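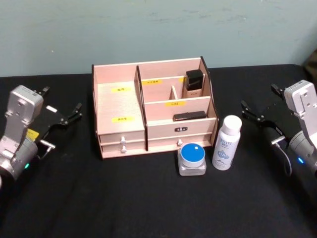
How long should a small software team wait before showing a new feature to real customers?

Long enough that it won't lose anyone's work, and not a day longer than that. For us that has meant two or three weeks, with a handful of people who know what they're getting into and have our phone number.

I didn't always think so. When we started Sikedar, which is a scheduling program for small repair shops (bikes, sewing machines, lawn mowers, that kind of place), I was the one who wanted everything polished before anybody saw it. I had been burned at an earlier job, where we put out a half-finished calendar and spent a whole summer answering angry email, and I carried that around with me for years.

So our first big feature, the one that let a shop text its customers when a repair was ready, took us most of a year. There were seven of us back then, all in one long room over a bakery, and I can still remember the smell of the rolls coming up through the floor while we argued about what color the Send button ought to be. We wrote templates for every situation we could think of. You could set quiet hours by season! You could have a different greeting for people who had been in before. I was very proud of the greetings.

We turned it on for all 326 shops on a September morning and then sat there refreshing the numbers like kids waiting for a snow day. People did use it. But of those 326 shops, 320 never opened the settings page at all. They sent the plain message that came with the program, and most of them wrote to ask for the same thing, a way for the customer to text back. We hadn't built that. We had talked about it once, over lunch, and decided it could wait until the greetings were done.

It was Kyu-ri Bae who got us to change. She had joined us from Drurkeck, where she'd worked on billing, and she asked if she could have 20 shops to herself for the reply feature. She wanted to give it to them ugly. I said something grumpy about first impressions, and she said fine, pick the ones who already like us. That was a fair point and I had no answer to it, so off she went.

What she gave them was a plain box with the replies in it, newest on top. It didn't sort or search, and if two people had it open at the same time they couldn't see each other typing. She called every one of the shops herself after the first week and kept notes in a long, messy document that I still go back and read now and then. A sewing machine place in Rivovton wanted to know who on staff had answered. A mower shop wanted a sound when a message came in, a loud one, because of the engines. None of that had been on my list, and I had a very long list.

We fixed things as the calls came in, sometimes the same afternoon, and I'll admit that was the most fun I'd had at work in a long time. You talk to somebody at ten in the morning, you change four lines of code, and by two o'clock they're writing back to say it's better (or that it's worse, which happened with the sound, twice).

I don't want to make it sound easier than it was. Changing things that fast makes a mess, and we had to stop for most of a month later on and clean up after ourselves. Tam, our in-house tool for switching features on and off, came out of that month. Before Tam we kept the list of test shops in a spreadsheet, and one day someone sorted a single column without the others. I'll leave that one for another post – it's a long story and I don't come out of it very well.

The greetings are still in there, by the way. I had a look last night, and the six shops that changed their settings are all still using them, including one that wishes its customers a happy birthday in the middle of a message about a lawn mower blade.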